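Josard Hand Trials: Equipment Planning Data Card

Version dated 6 December 2019
Maintained by Suha Sayegh, Equipment Planning, MacLeod Centre

Purpose

The files in this folder support the Centre's request for humanoid hands and the forearms that carry them. They are meant for staff who prepare budgets and for those who must approve them. They are not a guide to programming the equipment.

Contents

trials.csv – one row for each recorded grasp, 317 rows in all
quotes.csv – supplier quotations from Wutov and Wovside, in Canadian dollars, before tax
spares.csv – fingertips, cables and fasteners, with delivery times
bench_notes.txt – remarks entered by the operator at the end of each session

Columns in trials.csv

trial_id: whole number, never reused
object: plain name of the item to be grasped
hand: left or right
outcome: held, dropped or stopped by operator
minutes_setup: time spent before the trial, to the nearest minute

Blank cells mean that no value was written down. They should not be read as zero.

How the figures were used

Setup time was the largest labour cost in the first draft of the budget and remains so. The revised plan sets aside 2000 dollars for spares and 40 hours of technician time in the first quarter. Quotations from Wovside include freight; those from Wutov do not, and the difference must be added before the two are compared. Training is quoted separately by both suppliers.

Bench requirements

Each station needs a desk the arm can reach across and a clear area of floor for the operator. Everyday objects, bottled drinks among them, make up the larger share of the trial list and need no special purchase. 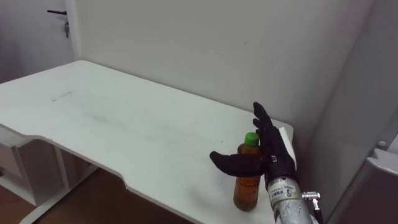 Existing office furniture will be kept wherever its height allows. Only the Josard stations that fail the height check are to receive new desks, and these are charged to the furniture line – not to the equipment line.

Known gaps

Thirteen rows in trials.csv carry no outcome. Service contracts have not been priced beyond the first year. Revised quotations are expected in January and will be added as a separate file, so that the present totals can still be checked.

Access and changes

The folder is open to all Centre staff. Corrections should be sent to the maintainer with the trial_id or quotation number. Supplier prices are confidential and must be removed before any file is shared outside the Centre.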